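Sitby 论坛 > 校内赛与社团 > 双臂组
主题：Sallard 校内选拔，插条任务，两条臂抢位置，求看

1楼 楼主 扎带用光了
先说背景。Costigan 机器人社，Sallard 校内选拔赛，我们组抽到的是插条。规则就是从槽架里把绿色细条抽出来，放进托盘，再从托盘放回另一个槽。双臂，一条扶一条抽，也可以单臂硬做，但是双臂有加分。

现在的状况：单臂能跑，十次里偶尔掉一次。双臂一开就乱。不是撞，是两条都停在那等对方，等到超时。有时候不等了，一起往里伸，急停。

代码是上一届留下来的，状态机，注释基本没有，变量名叫 aa 和 aa2。我改了一个礼拜不敢说看懂了。

离交视频没剩多少时间，组里现在两种意见：
一种说别折腾状态机，录数据重新训一个
一种说把状态机修好，训练的事下学期再说

我偏后面那种但是我投票投输了（所以来这里拉外援）

已经录了539条。目标600。录得手都麻了。 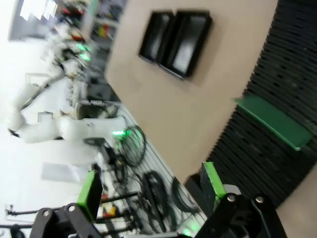
腕部相机视角，夹指张开，网格上挂的线还没理

大家先看看环境这块有没有明显的坑，相机位置啊线啊什么的。另外一条白臂在动，所以是糊的，这个我知道，快门那边能调的有限。

2楼 今天也没标定
线。
先把线收了再谈别的。网格上三圈黑线，散出来的线头就在那飘，你另外一条臂还往那个方向伸。
我们去年就是挂线，扯掉一次网口，一下午没了。

3楼 扎带用光了
回2楼
扎带用光了（字面意思）
明天收，记下了

4楼 槽架保护协会
539条是单臂还是双臂？这个差别很大。单臂的数据拿来训双臂基本没用，别指望。

5楼 扎带用光了
混的。单臂多。文件夹名字没区分，要回去翻……

6楼 槽架保护协会
那你不能说录了539条。你录了一堆混在一起的东西。
先分。分完再看双臂有多少条，可能你会想哭。

7楼 橡皮筋联动机构
也不能这么讲吧，单臂的抓取那一段是通用的，接近、对准、夹紧，这几步两条臂一起干的时候也是这几步。拿来预训练没问题。
我们组就这么干的，单臂先训，双臂少量接着调，效果可以。

8楼 槽架保护协会
回7楼
你们是抓方块。方块随便怎么夹都行。这是细条插槽，扶的那只手一上去，整个架子都会有一点位移，单臂数据里没有这个位移，学出来就是偏的。
抓方块那套别往这搬。

9楼 橡皮筋联动机构
架子固定死不就行了。双面胶。
规则里没说不让固定吧

10楼 今天也没标定
规则说了，第二页，“道具不得与桌面永久连接”。双面胶算不算永久连接，每年都有人吵。

11楼 橡皮筋联动机构
能撕下来就不永久

12楼 槽架保护协会
去年有组用双面胶，裁判让撕，撕下来台面留了印子，扣了环境分。自己掂量

13楼 看门的舵机
路过说一句指垫。绿的指垫，夹绿的条？你们分割怎么做的，按颜色阈值？
要是按颜色那问题就在这。指垫永远在相机里，占那么大一块，条才多细。阈值一开，最大连通域肯定是指垫啊

14楼 扎带用光了
……
按颜色的。上一届写的。但是有个掩膜把指垫那块遮掉了，我看过，遮得还行。

15楼 看门的舵机
夹爪张开和合拢的时候指垫位置不一样。掩膜是固定的还是跟着开合走的？

16楼 扎带用光了
我去看下

17楼 扎带用光了
固定的。
按张开状态画的。

18楼 看门的舵机
那合拢的时候指垫就跑出掩膜了，程序以为看到条了。“看到条”是你们状态机里的触发条件吧？左臂觉得自己看到了，右臂也觉得自己看到了，那不就互相等

19楼 今天也没标定
这个解释我信一半。互相等一般是锁没释放，跟视觉没关系。先打日志。

20楼 看门的舵机
日志当然要打。掩膜也当然要改。不冲突

21楼 扎带用光了
先去打日志了，顺便把另一个角度的放上来。这个能看到对面那条臂，刚才有人私信问槽架长什么样，也在里面。
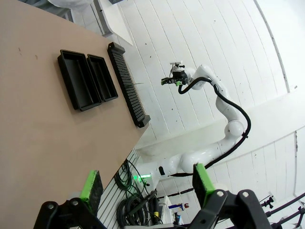 图文 | 扎带用光了（Costigan 机器人社 双臂组）　发表于2020年4月10日

说下摆位。两个黑托盘并排，里面都带隔条，大的在左边。槽架在托盘再过去一点，靠近台面边缘，有一根绿条插在中间那附近露着头。右边那条是搭档臂，夹爪正对着架子那个方向伸。台面上那几点褐色的印子，别问，我接手这张台面的时候没人跟我交代。

日志初步看了，两边都在等同一个标志位，叫 ready2。谁都没置位。理论上应该是“扶住”之后由扶的那边置。但是扶住的判断又是靠视觉。所以13楼和19楼可能都对一半？我晕了

待办：
掩膜改成跟开合走
ready2 换成夹爪电流判断，不用视觉
线收掉
数据分文件夹，单臂双臂分开

22楼 看门的舵机
露头那点是真的细。同一个画面里指垫还那么绿，难怪
建议直接给指垫换黑的。比改掩膜快，五分钟的事

23楼 扎带用光了
指垫是统一发的，Zisenano 的套件，规则说末端不许改。换颜色算不算改？要问

24楼 槽架保护协会
算。别问，问了就是算。去年有组包了一层胶布都被要求拆掉

25楼 橡皮筋联动机构
你怎么每条规则都有个去年的惨案

26楼 槽架保护协会
因为去年惨

27楼 今天也没标定
说回图。槽架离台面边太近了，有没有必要靠那么外？往里挪一截，搭档臂手腕就不用折那么厉害。现在这个姿态再往前就要到关节限位了吧，我看着难受。
还有外侧那根黑线，从底座绕到手腕那个弯，手腕一转够不够长？我们那个就是转到底的时候线绷着，把相机座拽歪了一点点，就一点点，标定全废。查了很久才查到是线。

28楼 扎带用光了
架子位置是规则图里给的，可以浮动但浮动很小。关节限位我回去看数值，印象里还有余量
线的话我明天手动转到底看一下。这个没想到，谢

29楼 橡皮筋联动机构
相机座用什么拧的，螺丝胶上了没

30楼 扎带用光了
没上。。。

31楼 今天也没标定
上。

32楼 新来的不敢说话
弱弱问一个，我是Costigan今年刚进的，下学期想进双臂组。为什么两条臂都要在手腕上装相机啊，架一个三脚架从上往下看不是更清楚吗，那样指垫也不会挡

33楼 槽架保护协会
俯视看不到槽的深度。条插到底没有，从上面看是一样的

34楼 看门的舵机
我反对。俯视加一个侧面的就能看到。腕上相机的问题就是动起来糊，1楼那张对面的臂糊成那样，你拿那一帧去做判断能判断出什么。外置相机稳定，标一次用很久。
很多组迷信腕上相机，因为看起来高级

35楼 槽架保护协会
不是迷信。插槽最后那一段，外面的相机会被臂自己挡住。双臂的时候两条臂都在那一块，外面什么都看不见，只有腕上的能看见。你自己试试

36楼 看门的舵机
试过。侧面低机位，不挡。

37楼 槽架保护协会
那是你们单臂

38楼 橡皮筋联动机构
两边都装不就完了，带宽不够就降帧率

39楼 今天也没标定
带宽不够降帧率，降了帧率更糊更不同步，然后来论坛开贴问为什么不同步。循环。

40楼 新来的不敢说话
好的谢谢大家（其实没太看懂）

41楼 扎带用光了
回32楼 来的话先帮忙分数据，我教你看，看个几十条就知道腕上相机好在哪烂在哪了。不是骗苦力
好吧有一点是

42楼 扎带用光了
更新。
掩膜改了，跟着开合走，用夹爪的开度插值，张开一张合拢一张，中间线性。粗糙但能用。误触发少了很多
ready2 改成电流。阈值试了几个，太低的话手指碰到架子边就算扶住，太高就一直夹不到。现在这个值凑合
连跑13次双臂，成了6次。以前是零。

43楼 看门的舵机
看吧掩膜

44楼 今天也没标定
看吧标志位

45楼 扎带用光了
行行行都对
失败的那几次：大部分是条抽出来了，往托盘放的时候歪，搭在隔条上。还有一次是急停，原因没找到，日志那一段刚好没存上（磁盘满了，数据太多）

46楼 槽架保护协会
搭在隔条上是放的高度不对，先降再松。你们是不是松开的时候还在下降？

47楼 扎带用光了
对！下降和松开是并行的，上一届写的，大概为了省时间。改成串行慢一点，不知道时间分会不会掉

48楼 槽架保护协会
时间分才几分，掉一次条扣的比那个多。串行。

49楼 橡皮筋联动机构
不同意，Sallard 的时间分是排名给的，大家都能成的时候就拼时间。降到离托盘底很近再并行，前面串后面并。
另外你们让哪条臂放？让抽的那条放就要转一大圈，扶的那条不能接一下吗

50楼 槽架保护协会
空中交接？他们单臂都还掉条，你让人空中交接

51楼 橡皮筋联动机构
我就提一嘴

52楼 扎带用光了
交接先不搞。先串行跑稳了，有时间再抠。

数据也分完了。双臂的比我想的少，少很多，4楼6楼说中了。跟组里说了，训练那条线先缓，视频用状态机交。刚才投输的票算是翻回来了，虽然主张训练的那位现在不太理我
剩下的录制继续录，凑到600，这回全录双臂，文件夹名字写清楚，不许再叫 new_new_final

53楼 新来的不敢说话
我明天可以来帮忙录

54楼 扎带用光了
来。带扎带

55楼 今天也没标定
螺丝胶上了没

56楼 扎带用光了
上了上了。线也转到底看过，够长，但是弯那里有点蹭外壳，缠了一段保护管。重新标定也做了，误差比之前小一点，不知道是螺丝的功劳还是之前那次标的人手抖（是我）

57楼 看门的舵机
急停那个还是要查。日志盘清出来，单独给日志留一个分区，别跟数据混。下次再出现你至少有东西看

58楼 扎带用光了
收到，今晚弄分区。有人有现成的关节余量检查脚本吗，Zisenano 那个自带的报警太晚，到了限位才叫

59楼 今天也没标定
有，很丑，能跑。发你私信了，角度单位是弧度，别填度数，我填过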